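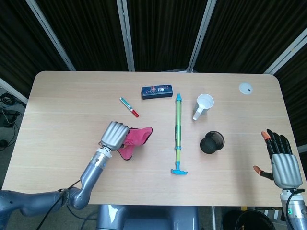
그림 4-1. 정리 전의 책상 상판과 뒤쪽 칸막이. 분홍색 천, 마커, 남색 상자, 장난감 물펌프, 옆으로 누운 흰 머그가 올라와 있다.

4장. 책상 비우기와 칸막이 맞추기

3장까지 무사히 오셨다면 책상은 네 다리로 서 있고 칸막이는 펼쳐져 있을 것입니다. 둘 중 하나라도 아니라면 3장으로 돌아가십시오. 이 장은 그 책상 위를 다루는 장입니다. 가구 설명서에 왜 이런 장이 있느냐는 문의가 들어오는데, 고객센터에 접수되는 상판 관련 불만의 상당수가 상판이 아니라 그 위에 올려 둔 물건 때문이었다고만 말씀드리겠습니다.

적용 모델: Bravine 책상(모서리 둥근 형), Kvaran 접이식 칸막이
개정일: 2018년 10월 19일
개정 내용: 4.3절 마커 얼룩 항목을 다시 씀. 4.5절 추가.

4.1 시작하기 전에

준비물은 다음과 같습니다.

마른 천 한 장
물에 적셔 꼭 짠 천 한 장
물건을 담을 상자나 쟁반
동봉된 펠트 받침
버릴 각오

마지막 항목은 동봉되어 있지 않습니다.

작업에는 13분이 걸립니다. 사무실에서 재 본 시간이며, 서랍에서 나온 옛날 편지를 읽는 시간은 포함하지 않았습니다.

주의: 청소용 천은 새로 꺼내 쓰십시오. 책상 위에 뭉쳐 있던 천으로 책상을 닦고 싶은 마음은 이해합니다. 그러나 그 천이 지난주에 무엇을 닦았는지 기억하는 분을 아직 만나지 못했습니다. 그림 4-1의 천처럼 색이 진한 것은 특히 그렇습니다. 밝은 나무색 상판에 젖은 진분홍 천을 올려 두었다가 분홍색 상판을 갖게 된 고객이 계십니다. 교환은 해 드리지 못했습니다.

4.2 물건 내리기

아래 순서를 따르십시오. 순서를 바꿔도 책상이 무너지지는 않지만, 일을 두 번 하게 됩니다.

1. 천부터 치웁니다. 뭉친 천은 들어 올리기 전에 손바닥으로 한 번 눌러 보십시오. 안에 단단한 것이 있으면 꺼낸 다음 듭니다. 확인이 끝나면 펼쳐서 두 번 접고, 빨래할 것이면 지금 바로 빨래 쪽으로 보내십시오. 의자 등받이는 빨래 쪽이 아닙니다.

2. 컵을 세웁니다. 누워 있는 머그는 손잡이를 잡고 천천히 일으킵니다. 남은 것이 있는지 들여다본 뒤 부엌으로 가져갑니다. 가는 김에 부엌까지 정리하기 시작하면 이 장은 끝나지 않습니다. 컵만 두고 돌아오십시오.

3. 마커를 집습니다. 뚜껑을 눌러 딸깍 소리가 나는지 확인합니다. 소리가 나지 않는 마커도 있으니 그럴 때는 뚜껑을 살짝 당겨 보면 됩니다. 종이에 그어 보고, 나오지 않으면 버리십시오. 도로 연필꽂이에 꽂는 분이 계신데, 마커는 쉰다고 회복되지 않습니다.

4. 장난감 물펌프를 옮깁니다. 들기 전에 노즐이 상판 바깥을 향하도록 돌리고, 손잡이는 당기거나 밀지 마십시오. 물이 들어 있는지 모르는 물펌프는 물이 들어 있는 물펌프로 취급합니다. 욕실이나 개수대에서 손잡이를 몇 번 움직여 비운 다음 세워서 말립니다.

5. 상자를 옮깁니다. 납작한 상자는 양손으로 바닥을 받쳐 듭니다. 뚜껑만 잡고 들면 뚜껑만 따라옵니다. 내용물은 이 단계에서 열어 보지 않는 것이 좋습니다. 그림이 그려진 상자일수록 그렇습니다.

6. 남은 것은 모두 쟁반에 담아 바닥에 내려놓습니다. 쟁반의 물건을 어디에 둘지는 4.4절에서 정합니다.

참고: 동거인의 물건은 옮기기 전에 물어보십시오. 당사의 조립 담당 Heriberto Sánchez 씨는 시범 설치를 200회쯤 하고 나서도 이 한 줄을 빼지 말라고 합니다. 사연은 말해 주지 않습니다.

4.3 상판 닦기

상판의 결은 길게 가로로 나 있습니다. 희미해서 잘 보이지 않으면 창 쪽으로 몸을 낮춰 비스듬히 보십시오.

1. 마른 천으로 가루와 먼지를 쓸어 냅니다. 입으로 불면 칸막이 주름 사이로 들어갑니다. 거기서 빼내는 방법은 4.5절에 있고, 읽어 보시면 불지 않게 됩니다.

2. 꼭 짠 천으로 결을 따라 닦습니다. 둥글게 문지르지 마십시오.

3. 둥근 모서리는 엄지로 천을 눌러 따라가며 닦습니다. 손때가 가장 많이 타는 곳입니다.

4. 곧바로 마른 천으로 물기를 거둡니다.

얼룩별 안내

컵 자국: 꼭 짠 천으로 닦고 말린 뒤 다시 봅니다. 그래도 남아 있으면 컵받침을 사십시오. 자국은 없어지지 않지만 늘어나지도 않습니다.

수성 마커: 젖은 천으로 닦입니다.

유성 마커: 이전 판에서는 지우는 방법을 한 쪽에 걸쳐 안내했습니다. 그대로 따라 하신 분들의 의견을 받아 삭제했습니다. 고객센터로 연락해 주십시오.

연필: 지우개로 됩니다. 지우개 가루는 1번으로 돌아가 처리합니다.

경고: 사포를 쓰지 마십시오. 400번이면 고우니 괜찮지 않으냐는 질문을 받습니다. 괜찮지 않습니다. 도막이 벗겨진 상판은 보증에서 제외됩니다.

4.4 다시 올리기

상판이 마르면 물건을 올립니다. 이때가 가장 위험합니다. 쟁반을 그대로 책상 위에 올려놓고 끝났다고 생각하는 분이 많습니다. 그것은 이사이지 정리가 아니라는 지적을 초판 교정자에게서 받았기에 절차를 적어 둡니다.

1. 쟁반에서 물건을 하나 집습니다. 지난 7일 동안 이 책상에서 썼는지 생각합니다.

2. 썼다면 올립니다. 자주 쓰는 손 쪽, 상판 뒤편에 둡니다. 앞쪽 가장자리에서 손바닥 너비만큼은 비워 둡니다.

3. 쓰지 않았다면 원래 있던 방으로 돌려보냅니다. 물펌프가 원래 있던 방이 책상 위라고 주장하는 가족이 있으면 협의하십시오. 당사는 중재하지 않습니다.

4. 굴러가는 물건은 그대로 올리지 않습니다. 마커와 연필은 통에 꽂습니다. 통이 없으면 Tritix 연필꽂이를 별도로 구입하실 수 있고, 빈 잼 병도 똑같이 잘 됩니다. 이 문장은 영업부가 검토하기 전에 인쇄되었습니다.

5. 무거운 상자나 화분 밑에는 펠트 받침을 붙입니다. 붙일 면의 먼지를 닦고 꾹 누른 다음, 하룻밤 두었다가 올립니다.

4.5 칸막이 맞추기

칸막이는 흰색 금속 기둥과 세로 골이 진 짙은 갈색 천으로 되어 있습니다. 책상을 벽에 붙이지 않고 방 가운데 둘 때 뒤쪽을 가려 줍니다. 뒤쪽에 무엇을 쌓아 두셨는지는 이 설명서의 범위를 벗어납니다.

1. 칸막이를 책상 뒤로 옮깁니다. 반드시 기둥을 잡으십시오. 천을 잡고 끌면 골이 한쪽으로 쏠리고, 한번 쏠린 골은 좀처럼 돌아오지 않습니다.

2. 상판 뒤쪽 가장자리와 칸막이 사이에 손가락이 드나들 틈을 둡니다. 바짝 붙이면 의자에서 일어날 때마다 책상이 칸막이를 밀게 됩니다.

3. 칸막이를 조금씩 꺾어 세웁니다. 일직선으로 펴면 보기에는 시원하지만 넘어집니다. 넘어지는 방향은 대체로 컵이 있는 쪽입니다.

4. 기둥 하나하나를 가볍게 흔들어 봅니다. 흔들리는 기둥이 있으면 그 아래 발이 바닥에 닿았는지 봅니다. 러그 끝에 걸쳐 있는 경우가 제일 흔합니다.

5. 골 사이의 먼지는 위에서 아래로 부드러운 솔로 쓸어 냅니다. 한 골씩 합니다. 네, 한 골씩입니다. 진공청소기를 쓰시려면 흡입력을 가장 약하게 하고 솔 모양 노즐을 끼우십시오.

주의: 칸막이에 젖은 수건이나 외투를 걸지 마십시오. 옷걸이처럼 생겼다는 점은 인정합니다.

4.6 문제가 생겼을 때

물건이 자꾸 한쪽으로 굴러간다.
상판이 기울었습니다. 3장의 다리 높이 조절을 다시 하십시오. 수평계가 없으면 굴러간 물건이 멈춘 쪽의 다리를 조금 올리면 됩니다.

칸막이가 책상보다 삐딱해 보인다.
의자에 앉아서 다시 보십시오. 앉아서 반듯하면 반듯한 것입니다. 앉아서도 삐딱하면 양 끝 기둥과 책상 모서리 사이의 거리를 맞춥니다.

펠트 받침이 떨어진다.
붙일 면의 먼지를 닦지 않았거나, 하룻밤을 기다리지 않았습니다. 고객센터에 전화하시면 어느 쪽인지 여쭤보게 되어 있습니다.

다음 날 아침 책상이 원래대로 돌아와 있다.
정상입니다. 4.2절부터 다시 하십시오.

부품이 필요하면 Durnusgate 부품 창구에 모델명과 상판 밑면의 스티커 번호를 알려 주십시오. 9월 이전에 구입하신 칸막이는 발 부품의 규격이 다르므로 구입 시기도 함께 적어 주셔야 합니다. 스티커를 보려고 책상을 뒤집을 필요는 없습니다. 손전등을 들고 밑으로 들어가시면 되고, 나올 때 머리를 조심하십시오.

5장. 서랍 레일 조정은 다음 쪽에 이어집니다.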